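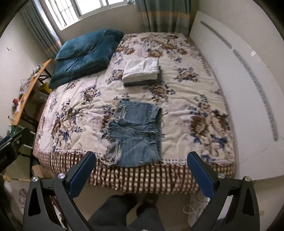
わたしたちについて

ヒデイル(Hiddale)は、洗濯物をたたむこと、しまうこと、そして気持ちよく眠れる寝室を整えることをお手伝いしている、小さな会社です。家事代行の会社ですかと聞かれると、半分は「はい」で、あとの半分は「教室です」とお答えしています。お宅に伺ってスタッフが片づけることもあれば、住んでいる方と並んでベッドの端に腰かけ、ズボンのたたみ方をああでもない、こうでもないと言い合いながら一緒に手を動かすこともあります。どちらも同じくらい大切な仕事だと思っていますし、正直に申しますと、後者のほうが少しだけおしゃべりが長くなります。

はじまりのこと

代表のンガ・ノン(Nga Nông)がこの仕事を始めたのは、クリーニング店「ハテン(Haten)」の二階に間借りしていた頃でした。仕上がった衣類をお届けに上がると、玄関先で「きれいになって戻ってくるのはうれしいのだけれど、しまうところがねえ」とおっしゃる方がとても多かったのだそうです。ある火曜日、お届け先でそのまま上がらせていただき、ベッドの上に積まれていた衣類を夕方までかかって一緒にたたんだのが、いわば最初のご依頼でした。お代は焼きたてのかぼちゃのパイだったと聞いています(今は料金表がございますので、どうぞご安心ください)。

その後、寝具の販売をしていたダルド・ヌニェス(Dardo Núñez)が加わり、ふとんや毛布、カーテンのお手入れのご相談も受けられるようになりました。現在のスタッフは20名、お手伝いしたご家庭は279軒、教室にご参加くださった方はのべ1,019人になりました。小さな会社にとっては、ため息が出るほどありがたい数字です。

ベッドの上から始めます

わたしたちの片づけは、たいていベッドの上から始まります。広くて平らで、腰の高さに近く、しかも夜までには必ず空けなければならない場所だからです。床に広げるとついそのままになってしまうものも、ベッドの上なら「寝る前には終わらせよう」という気持ちになります。うちの会社では、この時間を「ベッド会議」と呼んでいます。

まずは掛けぶとんを軽くたたんで枕元のほうへ寄せ、足元の側をまるごと作業台にします。たたみ終えたものは真ん中に重ね、まだのものは手前に一枚ずつ平らに置きます。山にしてしまうと、下のものほど後回しになり、しわも増えていきますので、手前にはあまりたくさん出さないのがこつです。毛布や上掛けのしわは、このときは気にしなくてかまいません。最後にさっとなでて整えれば、それで十分です。

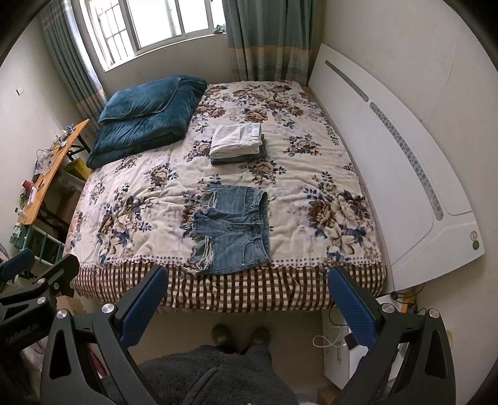
作業中の寝室。ショートパンツは、まず平らに広げるところから。

教室でいちばんよく質問をいただくのが、裾をわざとほつれさせたデニムのショートパンツです。白い糸が長く出ているものは、引っぱるとするすると抜けてしまうことがありますから、気になる糸だけをはさみで短く切り、残りはそのままにしておきます。たたむときは左右の脚を重ねて縦に半分、それから裾をウエストのほうへ一度折るだけ。小さくしようと三つにも四つにも折りますと、厚みが出てかえって引き出しの中で場所を取ります。ヌニェスなどは「短いズボンは、短いたたみ方で」と毎回同じことを申しますので、何度かお越しの方には先に言われてしまっています。

重ねる順番にもよくご質問をいただきます。わたしたちは、色の濃いものを下に、白いものを上にしています。濃い色のデニムは、新しいうちは色が移ることもありますので、心配な方は別の段にしまってください。

寝具のこと、布のこと

大きな花柄の毛布や、ベッドの下まで届くチェックのベッドスカート、縞のカーテン。そうした柄ものがひとつの部屋に集まっていると、「ごちゃごちゃして見えませんか」とご心配になる方がいらっしゃいます。わたしたちは、無地に買い替えましょうとはまず申し上げません。長く使ってこられた布には、その家の色があります。茶色なら茶色、青緑なら青緑と、どこかに同じ色がひとつあれば、部屋は案外すんなりとまとまって見えるものです。

ふっくらした掛けぶとんは、無理に小さく押し込まず、厚みを残したまま四角くたたんで頭のほうに置いておくのがおすすめです。表面がビロードのような手ざわりのものは、たたんだあとに手のひらで毛並みをそろえてあげますと、つやがきれいに出ます。ほんのひと手間ですが、お部屋に入ったときの印象がずいぶん変わりますので、ぜひお試しください。

三つのお手伝い

訪問コース「チウ(Chiu)」では、スタッフがお宅に伺い、洗濯物と寝室まわりを3時間で整えます。ご一緒に作業されても、隣の部屋でお茶を飲んでいらしても、どちらでもけっこうです。

教室「ピシッツ(Pisitz)」は、毎週火曜日の午前に開いています。ご自宅のたたみにくい衣類を二、三枚お持ちください。お子さま連れの方も歓迎です。

もうひとつは、季節の寝具のご相談です。毎年3月になりますと、冬の毛布をしまいたいというお電話が続きますので、お早めにご連絡いただけますと助かります。

一緒に働いてくださる方へ

資格や経験は問いません。入社されると、最初のひと月は先輩と二人でお宅に伺います。たたみ方は家によって違い、そのお宅のやり方がある場合には、必ずそちらに合わせるのがわたしたちの決まりです。ノンも今なお、お客さまから教わったたたみ方を帳面に書きとめていて、新しく入った方には最初の日にその帳面をお見せしています。ご興味のある方は、お問い合わせのページから、どうぞ気軽にお便りをお寄せください。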